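December 2019

The hall ticket for the Worthorpe technician grade exam came through on the portal this morning. Registration number accepted on the second attempt. The first attempt failed on the date of birth field, which wants day, month, year with slashes and gives no hint of this until after the error. Downloaded the PDF, saved one copy to the laptop and one to the stick, and printed two on the office machine.

Checked each field against the application form. Name correct. Category correct. Signature legible, slightly squashed. Center given as Grønli, hall code 1920, seat number to be posted at the door. I had put Vasach as first preference and Grønli as second. There is no provision to change the center once the ticket has been issued, so the request form I filled out in August is of no use now and went in the recycling.

Reporting time is an hour and a half before the paper. Gate closes thirty minutes before. Two sessions with a lunch gap. Part one is objective, with negative marking of a third of a mark. Part two is written, on the applicant's own trade, and I have chosen instrumentation. Nearly 2000 applicants for 13 posts, according to the notice at Umier. The notice does not say how many of the posts are reserved for internal candidates.

Documents to carry: the ticket, the original ID, 3 passport photographs identical to the one uploaded. I have only two left from that set. The shop keeps the file for six months, so a reprint should still be possible. Blue or black ballpoint, no pencil, no calculator, no watch of any kind.

Idun Isaksson sat the same paper in the last cycle and sent me her notes, forty pages, mostly on measurement error and loop tuning. Her advice was to leave the reasoning section until the end and to stop guessing once two of the options cannot be separated. Went through the first ten pages at lunch.
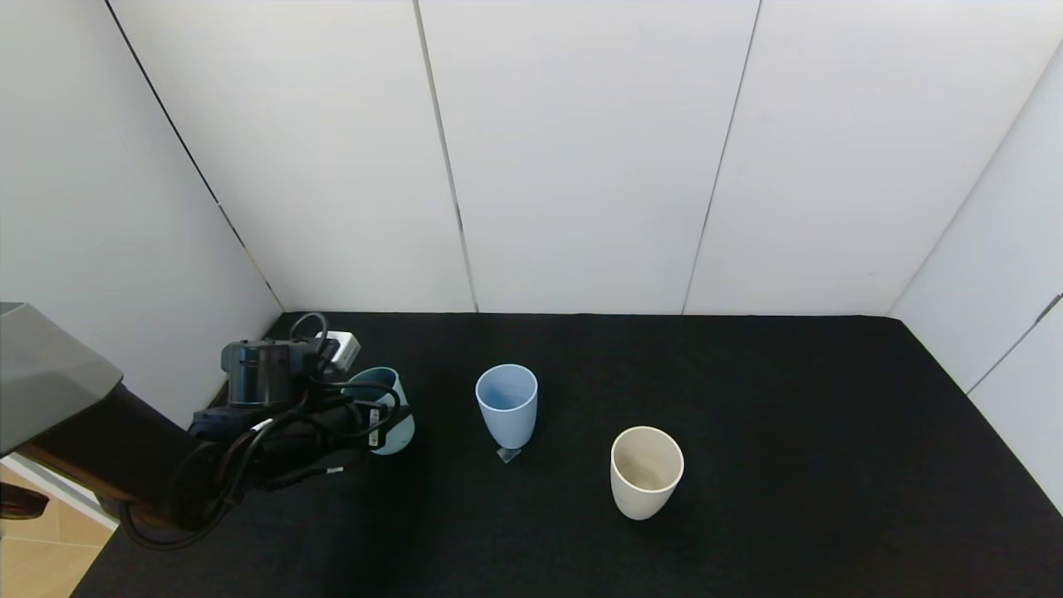 Part two is where I am short of practice. The old papers ask for a layout sketch with labels nearly every cycle, and I lose marks on proportion. Spent the last hour drawing from what was in front of me: black cloth top, white panels on three sides, the gray housing of the arm at the left. The dark seams in the back panels lean toward each other slightly, and I drew them parallel the first time and had to start over. Second sketch took eleven minutes. The allowance per sketch question works out to nine.

Trains to Grønli: the early one arrives twenty minutes after reporting time, so it has to be the evening before. Room to be booked tomorrow. Still to read, pages eleven through forty, and the syllabus annex on safety codes.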